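Szulc Collection of Film Paper: Progress Report to the Grusutell Fund, September

Cataloging of the Szulc gift is on schedule. We have entered 1,417 items, mostly lobby cards, pressbooks and call sheets, and nearly 100 remain. The two boxes of lab invoices from Clolaren have been moved to next quarter.

Four posters went to Zorolside for flattening and tear repair. Two are back and in flat storage. The other two need new linen backing, and the revised quote is within the conservation line of the grant.

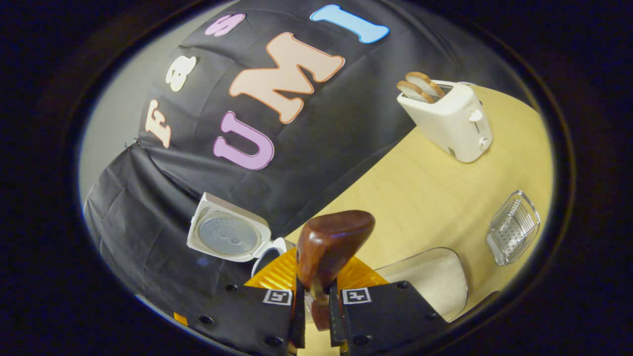

Cut-out letters on black cloth.

Condition notes are now entered in the same record as the item description, so the separate spreadsheet has been closed. Duplicate pressbooks are flagged but not yet withdrawn. We need your written approval before any are offered for sale.

Spending to date is attached as Schedule B.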